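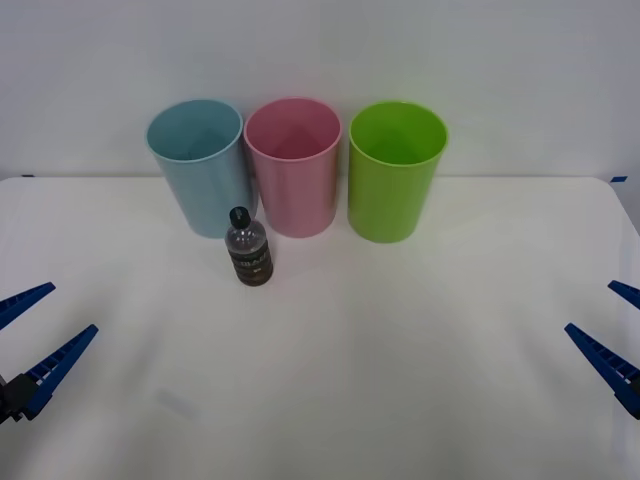
About Wisten

Wisten records demonstrations for two-arm robots. An operator performs a task by remote control, the arms follow, and the joint positions, gripper openings and camera views are stored together with a common clock. Customers use the recordings to train their own control policies. We do not sell robots and we do not train models.

The company was started by Ibrahim Balogun and Pacita Manalastas, who had worked together on packaging equipment at Kuipers. Ibrahim is responsible for hardware and calibration. Pacita runs the operator group and signs off on every batch before delivery.

What we record

Most of our work is tabletop handling with household items: plastic cups, small bottles, lids, cloths, trays. A task is specified in one sentence, with a start condition and an end condition. If two operators read the sentence and do different things, it is rewritten before recording begins.

Each demonstration covers one complete attempt. Failed attempts are kept and labeled as failed. Attempts in which the operator hesitates for a long time are also kept, under a separate label, and customers may include or drop them.

As of September 30, 2022, the cup and bottle set holds 3,974 accepted demonstrations and 739 labeled failures.

How a station is set up

Stations have a white tabletop and a plain wall behind it. The two arms work from opposite sides. One fixed camera covers the workspace and a small camera is mounted at the gripper. The fixed view gives the layout of the objects. The gripper view gives the last part of the approach, where an error of a few millimeters decides whether a finger goes over the rim of a cup or into it.

Lighting is diffuse and is left alone for the length of a batch. Object positions are changed between demonstrations according to a printed list, so that operators do not fall into a preferred layout.
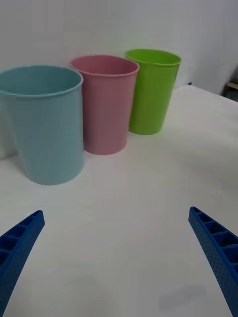
Operators

New operators train for around 100 attempts before any of their work is accepted. Training starts with one arm. The second arm is added when the operator can place a cup upright without looking away from the task to check the controls. Sessions are short, with a break between them, as grip timing gets worse with fatigue.

Software

Recording and playback run on Stedeck, which we wrote and maintain. Review is done in Beltus, also ours. A reviewer can step through both camera views together, mark the start and end of an attempt, and return it to the operator with a note. Both were rewritten in February and older batches have been converted.

Working with us

The minimum order is 200 accepted demonstrations of a single task. Send a task sentence, a list of objects and the file format you need. We reply with a trial batch and a recording schedule.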